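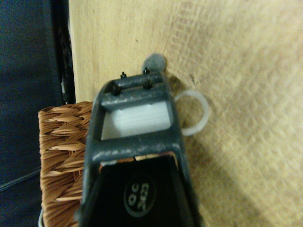 When should a gripper pad be replaced? It should be replaced on a fixed schedule set before the work begins, and sooner if the daily check finds a change in how the pad holds a reference object. Waiting until an item is dropped is not considered good practice, as the records made in the days before the drop may already be unreliable.

April
By Romana Dvořáček

The question comes up often among those who run small manipulation stations, and until recently each site answered it in its own way. At Bruvadholm, one team changed pads whenever an operator asked. At Hellville, the pads were changed at the end of a project, whatever its length. Both sites kept careful records of what their robots picked up and put down. Neither kept a record of the condition of the hand that did it.

The Kadlec guideline, now in its second edition, was written to close that gap. It is a short text of 109 clauses and covers stations at which an arm handles light household goods on an open table. It does not deal with fenced industrial cells, which have long had rules of their own. Its authors wished to produce something that a new operator could read in one morning and apply the same afternoon.

The first part concerns the tool. Every gripper is to have a log of its own, separate from the log of the arm. The log lists each change of pad, each screw tightened or replaced, and any contact with the table or with a fixture that was not planned. Surface wear on the housing is permitted. Wear on the pad is permitted only up to the limit that the site has written down in advance. A site may choose a strict limit or a generous one, but it may not change the limit in the middle of a series.

The second part concerns the table. Objects are to be chosen from a written list, and the list must say what kind of handling each object requires. Soft toys receive particular attention. They are cheap and safe, and they are often given to new operators for that reason, yet they are among the harder items to handle in a repeatable way. A plush figure may be held by an ear, a limb or the body, and each hold gives a different result when the arm lifts. The guideline asks that the intended hold be agreed before the series starts.

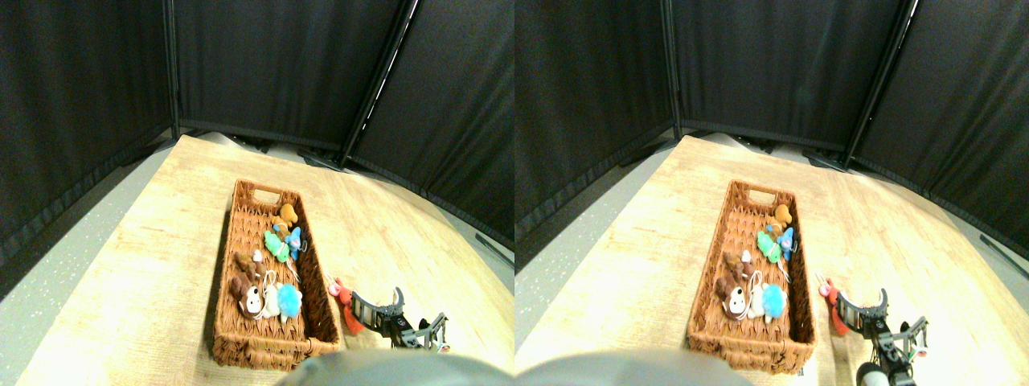

It also asks that containers be treated as part of the task. A basket with a woven rim will catch a finger or a loose thread in a way that a smooth bin will not, and a full basket offers fewer safe approaches than an empty one. Where items are to be placed in a basket or taken from it, the position of the basket is to be marked on the table or measured at the start of each session. Cords, tags and tails are to be noted on the object list. They need not be removed.

The third part, on people, is the shortest and has caused the most discussion. Operators must take a break of 10 minutes after each hour at the controls. No person may reach onto the table while the arm is powered unless a second person has a hand on the stop control. At Bruvadholm this last rule was first seen as a burden, as the station had usually been staffed by one person in the evenings. The site has since moved its evening work to the daytime.

Grister, a supplier of replacement pads and fingers, tested the draft at its own workshop before the second edition was issued. Its staff reviewed 342 log entries and found that many of them could not be matched to a particular gripper, because the tools had been exchanged between arms without a note. The clause that now requires a readable mark on every gripper was added as a result. The mark must be placed where it can be read without taking the tool apart.

Several matters remain open. The guideline gives no advice on cleaning, although lint from soft goods is a common complaint. It says little about lighting, beyond asking that curtains and screens stay in the same place throughout a series. There is also no agreement on how long logs should be kept. Hellville keeps them for 3 years, and the working group is expected to consider that figure when it meets again.

Sites that wish to adopt the text may do so in stages. The group recommends starting with the tool log, which requires only a notebook and a pen kept beside the station.

Related articles
Stop controls: where to place them and how to test them
Writing an object list for household tasks
Bruvadholm moves to daytime operation
Letters: should operators repair their own tools?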